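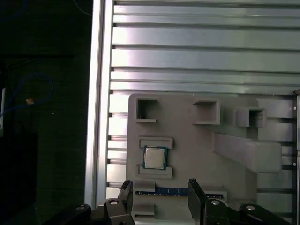
Small parts get lost on a repair bench mostly between removal and reinstallation. A processor set down on a cloth can pick up lint on its contact side, and a memory module laid flat among screws tends to end up under something. A printed plate fixed upright to slotted aluminum extrusion deals with both problems. The processor is held between two ledges, one above and one below, and the blue memory module lies across the plate in its own slot holder, with a small raised clip at the left end. Open pockets along the top row leave room for other pieces.

The Zodik workshop began printing its own holders in January and went through 3 versions of the processor seat. The first gripped too tightly. The second let the part tip forward when the wall was bumped. The current one adds 2 millimeters of ledge depth and has stayed in use.

Infill matters less than expected. Plates printed at 50 percent and at 80 percent showed no difference in daily handling, and the lighter ones finish sooner. Slot width deserves more care: print a short test piece, try it with a dead module, and adjust before committing to the full plate. Mount the plate at elbow height, and tighten the fasteners in the extrusion only after the plate is level.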